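# Putting shoes away, one more time

The data room at Dendine opens at 7:30, and by the time I arrive on a Saturday the lead operator has already recorded 11 runs. She offers me a stool, pushes a box of mismatched footwear out of my way with her foot, and starts talking before I've found my pen.

"You picked a great day," she says. "We're on shoes!"

She really does mean it. Her team gathers demonstrations for Postex, a learning system that picks up household chores by studying people doing them through a robot's arms. An operator steers the arms, the cameras and joint sensors record everything, and each finished attempt (they call it an episode) goes into the pile. The shoe rack task has been running since October, and she could talk about it all day – I let her, more or less.

What makes a shoe so interesting? "Everything about it," she says. "A cup is basically the same cup every time. A sneaker flops, a slide has that big open strap, a boot wants to fall over. And you have to think about which way it's pointing. People do that without noticing. Then you sit down at the controls and suddenly you notice *all* of it."

New operators get about a week of practice before their episodes count. She used to start them on blocks, but she dropped that. "They got very good at blocks," she says, laughing. "Now I hand them a sandal on the first morning."

I ask whether she wants perfect runs. She shakes her head so hard her glasses slip.

"No, no. If you fumble a shoe and pick it up again, keep going, please! That's some of the best stuff we have. If the system only ever sees smooth grabs, it has no clue what to do after a bad one. What I throw out is dithering. Somebody hovering over the rack for ten seconds, making up their mind. It learns the hovering too."

The target for each layout is 100 good episodes. A layout is a starting arrangement: which shoes, which level, which side, how the rack is turned. There were 35 layouts in the original plan, written with a partner group in Distmont, and the list has been growing ever since. One of her operators suggested leaving a shoe under the shelf while another gets moved up top, and that alone opened up a whole new batch.

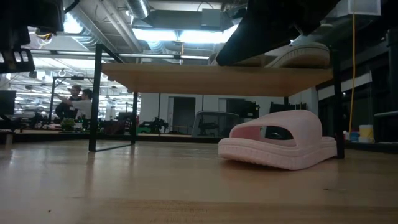 *Page last changed: Saturday, 4:10 p.m.*

The space under the board is the part she gets most excited about. There isn't much height to work with, and coming in from above won't do, so the operator has to find another way in. "Everyone has their own style," she says. "One of our people goes in low and slow. Another one sort of swoops. I love having both in there, because you don't want a system that has learned one person's wrist."

Labeling happens at the end of the day, at a long desk everyone calls Figueroa after the street the desk came from. Two people watch each episode and mark where the grasp begins, where the shoe is let go, and whether it ended up where it was meant to. When they disagree, she watches it herself. Last week's stack was over 149 episodes, and she watched more of them than she had to.

"You start rooting for them," she says. "It's a shoe going on a shelf and I'm leaning forward in my chair."

Next up is pairs, with left and right side by side and toes facing the same way. She already has the layouts sketched on the back of a lunch menu, and before I leave she makes me look at every one of them.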